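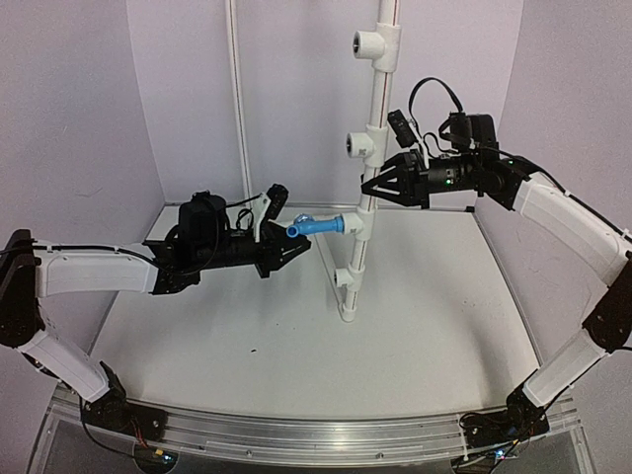
Unit 4: Cold water supply in small buildings

These notes go with the April session. Bring them to the workshop at Purkudgate.

4.1 From the main to the riser
Water enters the building below ground and passes a stop valve before anything else is connected. After the stop valve comes the drain cock, set at the lowest point so that the whole system can be emptied. The pipe that then carries water up through the floors is called the riser.

4.2 Branches
A tee is fitted wherever a floor or an appliance needs its own supply. Keep the branch level and fit an isolating valve close to the tee. Blank off any outlet that is left for later use.

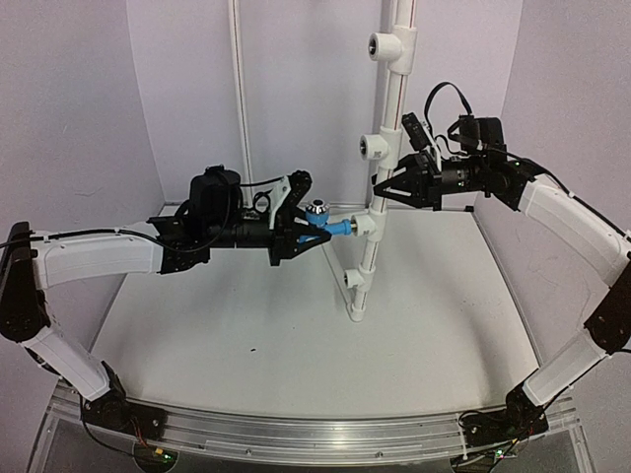 Fig. 4.1. Plastic pipe with tee fittings one above another, all branches to the left.

4.3 Supports
Plastic pipe moves more than copper when the temperature changes. Clips should hold it in line but let it slide. For the Jurneck exercise, use 900 mm between clips on the vertical run and leave a gap of 10 mm where the pipe passes through a sleeve.

4.4 Pressure loss
Pressure falls with height and with every fitting. Long runs of narrow pipe make it worse. On the top floor this shows up as a slow tap when another one is opened lower down.

Exercise
Sketch the supply for the Balla house, which has 2 floors and a loft tank. Mark the stop valve, drain cock, riser and every isolating valve. Allow 40 minutes.

Reading for next time: the handout on storage tanks, sections 1 to 3.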